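Farkstead Supply
Home > Bins & Trays > Open Bins > Small > Kallio Open Bin, Yellow

Kallio Open Bin, Small, Yellow
Open-top plastic bench bin for small goods
Item ships from: Stoltley warehouse
Status: In stock
Sold as: single, or carton of 30

Add to cart | Add to list | Ask about this item

Quick version

Small yellow bin. Open top, short sloped sides, front lip a bit wider than the rest. Sits on a bench, holds small stuff, you can see what's in it. We sell a lot of these to people who handle earbuds, chargers, hearing aid bits, key fobs, watch parts. Returns desks mostly. Also a few schools.

Back in stock after a long gap. Sorry about that. The September container was all blue and we sold the last yellows out of the returns shelf.

What people use it for

Earbud cases are the big one this year. If you do trade-ins, refurb or lost property you know the problem, the things are smooth and round at the corners and they slide off a bench if you so much as lean on it. Drop them in the bin, they stay put. Low sides so you can get your fingers round a case without digging. Yellow so a white case shows up against it and you don't send one out with the empties.

Works the same for
- charging cables, short ones, coiled
- spare ear tips in bags
- SIM trays, adapters, dongles
- small boxed parts
- pens, if you must

Not so good for anything long. Not for liquids. Not for loose screws either, get the deep one (see bottom of page), they climb out of a low bin when you rake through.

Setting up a bench for earbud cases

This is how we do it on our own returns bench at Stoltley. Do it your own way if you have one, but we get asked on the phone a lot so here it is written down.

Clear table first. Pale table is fine, dark is better for photos, whatever you've got. Bin goes in the middle where both hands reach it. Cases waiting to be looked at go off to one side, flat on the table, not stacked. Pick up one, look it over, in the bin. Next one.

Lids shut before they go in. An open lid catches on the one beside it and the hinge is the weak part on nearly all of them. Lay them flat, side by side at the back, then fill forward. Don't pile. Once you start piling you're back to scratches and the whole point was no scratches.

Checking: open the lid all the way, look in, is there a bud on each side, is it the right way up, is there fluff. Close. If a bud's missing it doesn't go in the yellow bin, goes in the red one, or whatever you use for problems. Tag it right then. You will not remember later which one it was.

Open bin in yellow, with white earbud charging cases:

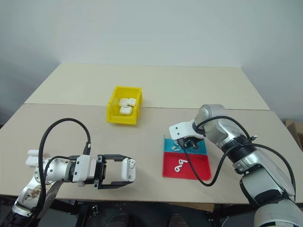 Lid open for checking:

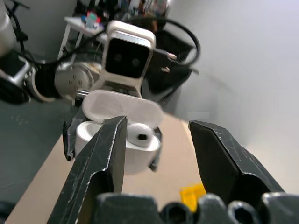

Wipe the case before it goes in, dry cloth, no spray. Spray gets into the hinge and sits there. A cotton swab for the corners if it's bad. Don't poke at the charging contacts with anything metal, we had a customer do a whole batch with a paper clip and then ring us about the bin.

When the bin's full carry it level to the next bench and swap for an empty. Two bins per person is about right, three if the next bench is slow. Buy one spare.

Label on the front if you're running more than one model. Cases from differnt makers look near enough the same in white and the buds do not swap over. Masking tape is fine. The Sader clip-on label holders do NOT fit this bin, they fit the Sader range only, please stop ordering them together. We've put a note in the cart now.

Details

Range: Kallio Open Bin
Size: Small
Color: Yellow (blue and red also listed, separate pages)
Material: plastic
Top: open, no lid made for this size
Sides: short, sloped
Front: slightly wider lip
Carton: 30
Pallet deals: from 200 bins, ask for a price
Minimum order: 2 bins

Min order is because of the box. One bin rattles about in our smallest carton and arrives scuffed. Two nest and travel fine.

Cleaning

Warm water and dish soap. Rinse, stand upside down on a towel. Not the dishwasher, the sides go a bit wavy and then they won't nest. Stickers come off easy when they're new, less easy after a summer on a window bench. Rub a drop of cooking oil on the glue, leave it, wash after.

If the inside gets scratched up it's only looks. If it's got a crack at the lip, bin the bin. Sharp edge there will mark a glossy case and you'll be the one paying for it.

Anti-static?

No. This one is ordinary plastic. Closed earbud cases are fine in it. Bare boards are not, for those you want the black Kallio, separate page, costs more. If you're taking buds apart use the black one for that step and yellow for the finished ones.

Shipping

Orders in before noon go same day, most of the time. Orders over 35 bins go by freight and need a daytime contact number, the driver calls ahead. If you leave the number off it just sits at the depot, we can't guess it.

Returns accepted if unused and still nested in the sleeve. Used bins no, unless it's a fault. Send a picture of the fault to the parts inbox with your order number in the subject line.

Customer notes

"Got these for a phone repair counter. Good color. Wish they made a lid."

"Fine. Bit smaller than I had in my head, read the size before you order."

"Using them for lost property at the pool, earbuds and goggles. Rinse out easy."

"Carton was short by one, they sent it on without a fuss."

Questions we get

Do they stack when full?
They'll sit on each other but I wouldn't. The upper one rests on the cases, if the cases stand proud of the sides. Use a shelf.

Do they hang on a rail?
No. The Sader wall range does that.

Will the yellow match the ones I bought before?
Near enough. New batch might be a shade off next to an old sun-faded one.

Can I get one printed with our logo?
On pallet orders yes, one color print, on the front. Allow extra time. Email first, we need the artwork as a proper file and not a photo of your van.

Do the earbud cases come with it?
No. Bin only. We don't sell earbuds or cases.

Is there a liner?
Foam sheet, sold by the roll, cut your own. Handy if you're sorting glossy black cases that show every mark. On white ones most people don't bother.

Also look at

Kallio Open Bin, Small, Blue
Kallio Open Bin, Small, Red
Kallio Deep Bin, Yellow (for screws and loose bits)
Kallio Black, anti-static
Sader Wall Bin with rail
Foam liner, by the roll
Lint-free cloths, pack

Trade accounts

Ask for Lawal Uzor at the Stoltley counter, or put his name in the subject line and it'll get to him. Trade prices show once your logged in. Carton price drops again on repeat orders but you need to be on an account for that, the guest checkout doesn't know who you are.

Page last checked 28th June. Prices on the cart page are the right ones if the two don't match.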